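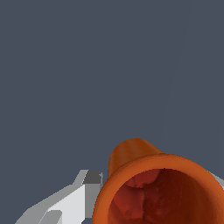

Tekton is a commercial simulation package for robot grasping, developed by Gullthorpe and first sold in March 2016. It is used to generate training and test data for two-finger grippers handling household and workshop objects. The package consists of a physics engine, a renderer, an object library and a scripting interface. It is not related to the building-design program of the same name.

History

Development was begun by Gunvor Forsberg as an in-house tool for checking gripper designs before machining. The early version had no renderer and reported contact forces as plain text. A renderer was added when customers asked for camera data, and the tool was then split from the company's hardware line. Version 2 was released on June 9, 2018, and replaced the original contact solver.

Features

The object library holds 3,215 models in 13 categories, of which cups, bowls and other open vessels form the largest. Each model is supplied with a visual mesh, a simplified collision mesh, and values for mass and friction. Surface color and texture can be changed between runs.

Virtual cameras may be fixed in the workspace or attached to the wrist of the arm. Wrist views are usually rendered against a plain backdrop, with the gripper fingers entering from the sides of the image. The standard gripper model is faceted and uses few polygons – a choice made to keep rendering times short when many scenes run in parallel. A more detailed gripper can be loaded in its place.

Grasps are scored on contact area, slip and the force needed to hold the object during a set lifting motion. Results are written to a log file together with the joint positions for every time step.

Licensing

Tekton is sold per seat, with a lower rate for schools. The Tamuno add-on, licensed separately, provides soft and deformable objects. Findik, a free viewer, plays back recorded runs but cannot edit or start them.

Reception

Reviewers have generally rated the contact solver above the renderer. One trade review ran 301 trial grasps on thick-rimmed vessels and found stable results when the fingers closed on the outer wall, but noted jitter when one finger was placed inside the opening. The same review criticized the flat lighting of the default workspace and the thin documentation of the scripting interface. Later updates added adjustable light sources. The jitter is listed as a known issue in the release notes, which advise a smaller time step for such grasps.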